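I finally got round to the fork seals on the old Tremblay last night, and what a lovely, mucky job it was (I'd put it off since May, I'm ashamed to say).

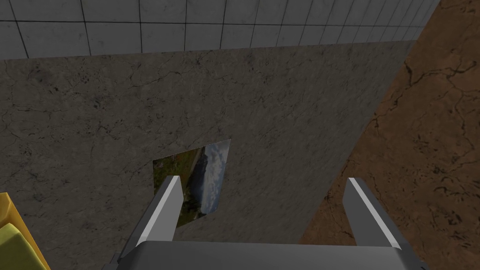 The oil that drained out was black as treacle, with 3730 miles on it. Dwight Campbell swears by changing it every winter and I think he's right. I'd love a work surface like that broad dark grey stone one, as mine's an old door on trestles and it wobbles! Brake pads next, once the parcel from Lindville turns up.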